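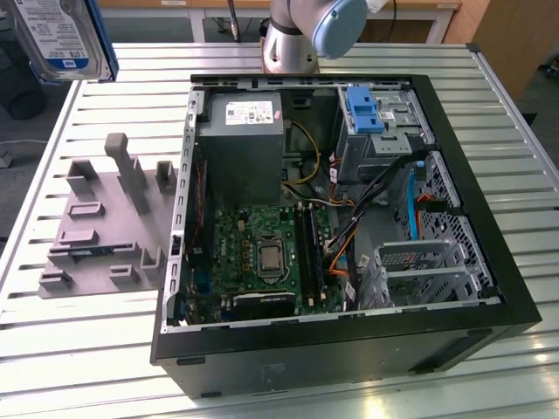

The tower on its side with the panel off.

December 9, 2021

Finished the Vlček collection this morning, the last two stories before breakfast. I have been at it since the end of last month, one or two a night, and I promised Paula I would have notes for the group by the weekend, so I had better get them down while I still remember which story is which.

It is called Korkura, after the long one at the end. Six stories, all set on or near the same moon. Kazimír Vlček is listed on the cover as if everybody knows him, but I had never read a word of his before Costel lent me this. The translation is by Luminița Radu and reads well, apart from a habit of using "presently" where I think she means "now".

"The Weighing Room" opens the book and is the weakest. A customs officer on a supply station finds that one crate gets a little heavier each time it passes over the scales. You guess what is in it by the second page and then wait for him to catch up. It does set up the station, though, and the later stories lean on that, so I can see why it comes first.

"Ulico" is much better. It is a town where the street plan is voted on every winter and the houses are moved to suit. The narrator is a postwoman who has kept all the old maps and has started delivering letters to where people used to live. Some of them are still there to take the letters in. Vlček never says how, and I didn't mind. I read it twice.

"Salt Hours" I can hardly remember, and that was only Monday's — no, the one before. Something about a diver and a clock.

"Effiong" is the one Costel said I would like, and he was right. An engineer called Effiong is woken every 500 years to look over a ship and sign a form saying it is sound. By the fourth waking the form is longer than the ship's log and there is a religion about his signature. It is funny in a dry way and then rather sad. He has 2000 years of other people's handwriting to read and no one to talk to about it. The ending comes too quickly. One more waking would have done it good.

"Fivar" is all letters between two sisters, one on the moon and one on a ship going away from it. The gaps between the letters get longer and the older sister becomes the younger one. I have read this idea before, done by other people, and I don't think he adds much, but the last letter is good.

Then "Korkura" itself, which takes up nearly half the book. The moon has a sea under the ice and the sea answers questions, one a year. The colonists spend the rest of the year arguing about what to ask. There is a long section in the middle, nearly all meeting minutes, that I expect Darius will hate. I liked it. You learn who everybody is from what they object to. What the sea says in the final year I won't put here in case Paula wants to borrow this notebook again.

Had toast and a boiled egg. Rain until eleven, then just grey.
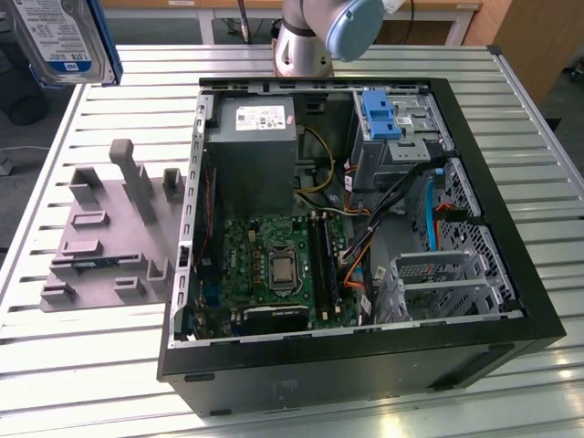
CPU in its bracket, power supply at the top left.

Walked to the post office in the afternoon and sent the parcel. Queue to the door. Read the introduction while I waited, having skipped it at the start as I always do. Glad I did, as it gives away the crate and half of "Fivar". It also claims that Vlček wrote the stories in the reverse of the order they are printed in. If so then "Korkura" came first and the customs officer last, and he got worse as he went on, or more tired. I would like to ask Luminița Radu about it. There is an address for the publisher in the back.

Darius Ciobanu rang at teatime. He has only got as far as "Ulico" and thinks the postwoman is dead. I said I hadn't thought of that. We went round it for a while and he pointed out that no one ever hands her anything back, they only take. I went and looked after he had rung off and he is wrong, there is a man who gives her a pear. It is one line, near the bottom of a page, easily missed. I will bring it up at the group.

Marks, since Paula likes us to give marks out of ten. "Ulico" 9. "Effiong" 8. "Korkura" 8, perhaps more on a second go. "Fivar" 6. "The Weighing Room" 5. "Salt Hours" I shall have to read again.

Costel wants the book back before Christmas so that he can lend it to his brother. I have got jam on the cover, very slightly, on the back. Tried a damp cloth and it has mostly gone.

Started the next one in bed, a fat paperback about a generation ship. Got to the end of chapter two and put the light out.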